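Happy Every Day paper bag, white, with rope handles

From 34 bags an order. Sold flat, tissue not included.

I get asked for this one more than anything else in the shop, so it finally has a page of its own. It's a plain white paper bag with two white rope handles and a little bit of printing on the front, and I've been packing snack gifts in it for the Tremside orders for ages now. I like it because it doesn't shout birthday and it doesn't shout holidays either. You can hand it to your kid's teacher, or your neighbor, or the person who watered your plants, and it looks right.

It stands up on its own once you've opened it out, so both your hands are free for the filling (if you've ever tried to pack a floppy cellophane sack you'll know why I bring that up!).

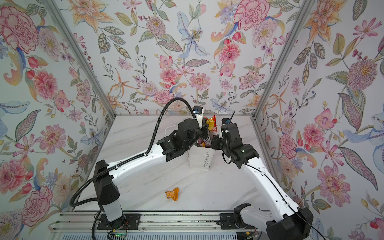 The white bag on a marble-patterned top, with an orange snack bag at the opening.

Now, about filling it. I'm a candy person, so mine tend to be candy bags, the crinkly pillow-shaped kind, and they suit this bag really well. Put a couple of big ones in on a slant and let the smaller packages drop into the gaps. I wouldn't line everything up straight. Packages at different angles give you more color at the top, and the whole thing looks fuller than it is.

Widad Sfeir, who buys for Brirnau, likes hers all in one color family and I've packed plenty that way for her. They're lovely, very tidy. For myself I'd still go with a mix. Green with purple is my favorite at the moment, with something yellow or orange tucked in low down. The printing on the front is dark script with small shapes in red, pink, yellow and blue, so pretty much any wrapper you choose will find a friend there.

The front panel does bend outward when the bag is open and full. Leave it. You can press it back into shape with your palm once you're done, and a soft crease at the rim doesn't bother me at all. If it bothers you, open the bags the night before and let them stand.
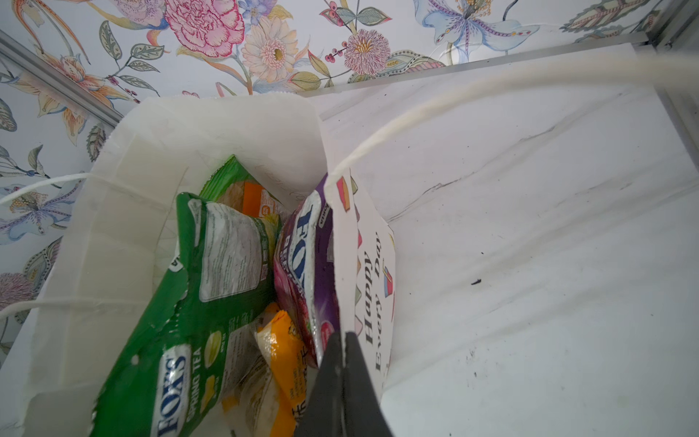
What goes in it

Candy bags, cookies in packets, tea, wrapped soaps, socks rolled up with a ribbon around them. Majdi Najjar takes 420 at a time for his counter at Habte and puts in whatever he has that week, and he tells me the handles are what people comment on. I would keep jars and bottles out of it. For those I have the Cillon bag, with the stiff base, and it's worth the extra.

If you're putting in something shiny with a big logo, turn the logo out toward the front and save that package for last. I do that with the purple ones. They catch the light, and it's a nice thing to see first when you look in.

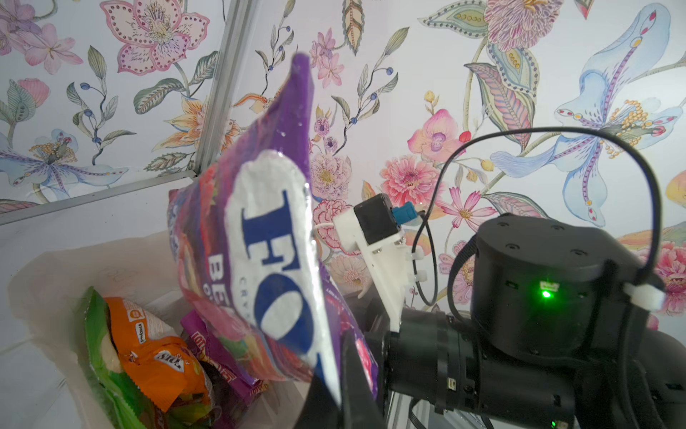 Ordering

Packs come in 34 or 80. If you need 1,000 or more, write to me first and I'll check what's on the shelf before you pay for anything. December goes fast every year, and I can't hold stock without an order, so please don't leave it until the week you need them.

Bags ship flat in a carton. Keep them somewhere dry and don't stack heavy things on the rope side or the handles leave a mark in the paper.

Questions about mixed cartons go to Randa Masri, and everything else comes to me.

Cristian Arboleda
Page updated 19 September 2019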